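Search this site
Enter keywords
Go

Print this page
E-mail this page

Menon Folding Table, White Top

The Menon is a folding work and dining table made for small kitchens, break rooms and rented halls. It is sold by Getside in one width and two lengths. The top is white and the legs are gray steel.

Size and weight

The short version is 46 inches long and the long version is 52 inches long. Both stand at normal dining height. The short table weighs less and can be carried by one adult. For the long one we suggest two people, mainly on stairs. Folded flat, either size will slide behind a door or stand in a closet.

The top

The top is sealed on both faces and along all four edges. Spills can sit on it for a while without soaking in, but tomato sauce, mustard, coffee and beet juice should be wiped up the same day. Use warm water and a drop of dish soap. Do not use steel wool or scouring powder. They will dull the finish, and a dull patch holds dirt.

Hot pans need a trivet. A mug of coffee or a warm dinner plate is fine straight on the surface.

If the top does get scratched, the Sterus repair stick (sold separately) fills marks up to the depth of a fingernail. Let it dry overnight before wiping the table down.

Legs and locks

Each pair of legs has a sliding lock. Push the leg out until the lock drops, then pull back on it once to check. If the lock does not drop, the hinge usually has grit in it. Brush it out and try again. Please do not oil the hinge, as oil picks up more grit.

The feet have rubber caps that can be used on tile, wood or low carpet. On thick carpet the table may rock slightly. Screw-in levelers are sold in sets of four.

Load

The Menon is rated for 83 pounds spread evenly over the top. Do not sit or stand on it. Do not clamp a vise or a meat grinder to the edge.

Notes from owners

Sanne Coppens bought two of the short tables for a shared kitchen: "They get wiped down every Friday and still look clean. One lock was stiff when it came but it loosened up. I would have liked a darker color too."

Aksel Vídalín has the long one: "Good height. The corners are sharper than I expected, so I put bumpers on them."

White tabletops in use:
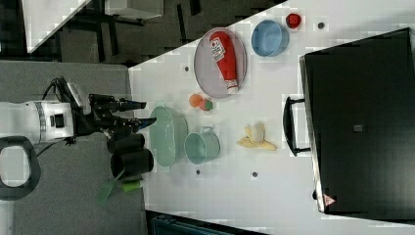
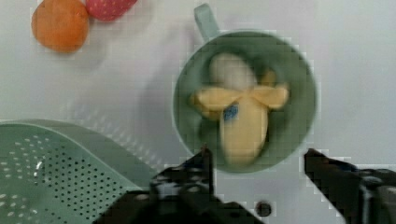
Ordering and delivery

Tables ship folded in a single carton. The levelers and corner bumpers come in a separate bag and are not included unless you add them to the order. Orders of 50 tables or more go by freight and need someone on site to sign for them.

A darker top, sold under the name Purkitetti, will be added in May. It will use the same legs and locks, and the levelers and bumpers will fit both.

Replacement rubber feet and locks can be ordered by mail or phone. Have the number from the sticker under the top ready when you call. If the sticker is missing, measure the length of the table and tell us that instead.

Last updated: May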